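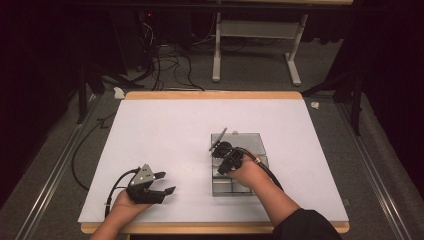

RUNLEY – Gov. Leif Lindqvist on May's first round of judicial vacancies: he will name a new justice to the state's highest court before the end of June, his office said in a statement released 12 May 2023.

The seat has been open since the court's longest-serving member stepped down this spring after 18 years. The court has seven seats. Six justices have been hearing cases in the meantime, and two appeals have ended in 3-3 ties, which left the lower court rulings in place.

Under state law, a nominating panel reviews applicants and sends three names to the governor. He must choose from that list. The panel has finished its interviews and is expected to deliver the names within two weeks, according to the statement. The names become public on the day they reach the governor.

Lindqvist, who is in his first term, has not filled a seat on the court before. Asked by reporters whether he had someone in mind, he said he would wait for the list.

"I have not called anyone and nobody has called me," he said. "When the names come over, I will read the files and meet all three of them."

The choice will need approval from the state Senate, where the governor's party holds a two-seat majority. Senate leaders said they plan to hold one day of hearings and a floor vote before the summer recess. If the Senate doesn't act within 60 days of receiving the nomination, the nominee is seated automatically. That provision has been on the books since 1979 and has never been used.

Several cases are waiting on a full court. The most closely watched is a dispute over legislative district lines in the northern counties, which was argued in March and has not been decided. Lawyers on both sides have asked for the case to be argued again once the seventh justice is in place. The court has not ruled on that request.

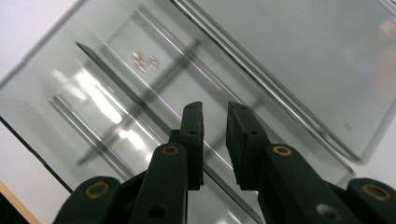 A gripper tool and a clear tray.

The court also has to settle a challenge to the state's new filing fees. Legal aid groups say the fees, which took effect in January, keep low-income tenants from answering eviction suits on time. The state says waivers are available and that clerks granted 617 of them in the first three months of the year.

Outside groups have already started to weigh in. The state bar sent the panel a letter asking it to consider lawyers with a background in public defense – no sitting justice has one. A business coalition asked for a candidate with experience in contract and tax law. The panel received roughly 1308 public comments, more than it has reported for any earlier vacancy, and has posted them on its website with home addresses removed.

Senators from both parties said they expected a calmer process than the last one, when two of the three finalists withdrew before the governor made a choice and the panel had to reopen applications. That delay left the seat empty for most of a year. The panel has since changed its rules, and finalists must now confirm in writing that they will serve if chosen.

The new justice will serve until the next general election, then must run in a yes-or-no retention vote to keep the seat. Justices who are retained serve eight-year terms and must retire at 72.

The court's current session ends in June. A justice confirmed after that date would begin hearing cases when the court returns in the fall.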